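**From the cell floor: a few housekeeping rules we've been putting off**

Hi all! It's my turn for the floor column again, and I promised Poonam Joshi I'd use it to write up the working rules for the two-arm laundry sorting setup. We've had them in our heads and on one sad sticky note since September, and with the Kaczorowski folks asking for a written copy, it's time they lived somewhere people can find them. None of this replaces the risk assessment (go read it, it's in the Masex folder). Think of it as how we behave day to day once that paper is done.

## Before anyone presses start

Stand at the desk and look at the whole table first. I mean really look — bins, cables, both arms, anything left on the rails. I'm guilty of skipping this when I'm in a hurry and it has bitten me more than once. Clothes can start in a mess, since that's the job, but tools, pens and phones can't be on the table at all.

One person owns the start. If Santosh Tomar is at the keyboard, then Santosh starts it and Santosh stops it, and if he wants to hand over he says so out loud and waits for an answer. It feels silly for the first day and then it doesn't.

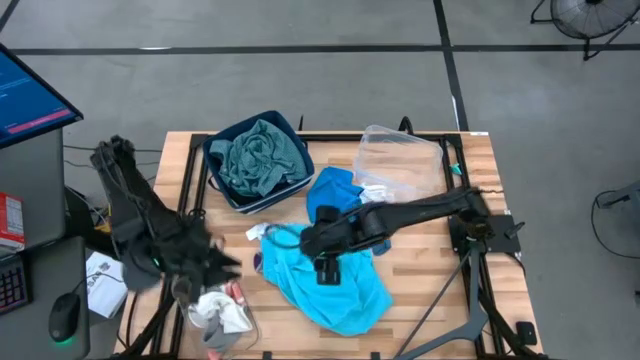
## Bins and where they go

Our old habit was to drop the bins wherever there was space and let the arms cope. Pramila Awasthi talked us out of that, and she was right! Bins go inside the frame, clear of both arm bases. A bin can sit at an angle, we want some variety there, but it can't lean on a rail or sit on a cable.

Please don't nudge a bin while the arms are live, even if it's about to tip. Let it tip. Stop, wait for both arms to be still, then fix it and write down that you did. I've gone through the log and we have 1,561 runs in there, and the most annoying gaps are all places where somebody "just straightened something" and never made a note.

Same goes for the cloth. If a shirt lands outside every bin, leave it until the run is over. A missed shirt is a perfectly good result to record.
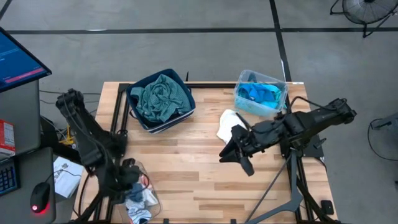
## Hands, sleeves and soft stuff

People relax around fabric, and I get it, nothing here is sharp or heavy. But cloth hides things. A big shirt piled up near a gripper can hide the fingers completely, and then you're reaching toward a machine you can't see properly. So the rule is that you check the arm state on the screen before you reach in, every time, and you never go by whether it looks parked.
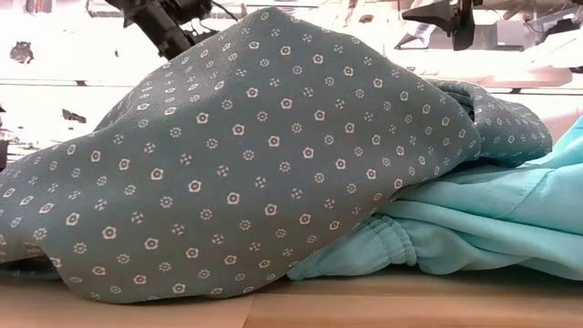
Loose cuffs, lanyards and hoodie strings get tucked in or taken off. Long hair goes up. I keep a couple of spare hair ties in the drawer by the monitor, help yourself.

Then there's the pulling question, which came up at the last Staver call. If a gripper has hold of a garment and won't let go, don't tug. Two people wanted an exception for small things like socks and we talked it over for far too long, and the answer is still no. Stop the run, open the gripper from the desk, then take the sock.

## Visitors and bystanders

Solange Holanda is bringing people from Grollutach through soon, so a refresher. The visitor's host stays with them the whole time. Nobody stands within arm's reach of the table during a run, and if you need to cross behind it, catch the operator's eye first and get a nod.
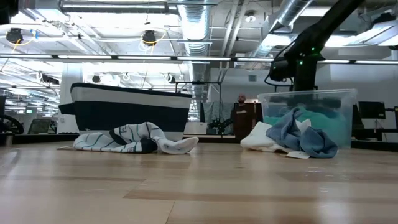

If a visitor has a question, step back to the desk to answer it. I know it's tempting to lean in and point (I do it with my whole arm, apparently), but the pointing can wait until the arms are stopped.

Babita Maurya is putting all of this on one laminated page and would love comments on the wording, especially from anyone who works the late shift, where there's often only one of you. We haven't settled what the rule should be for working alone. My own vote is no live runs without a second person in the room — tell me if that would wreck your schedule, and bring your reasons when you do.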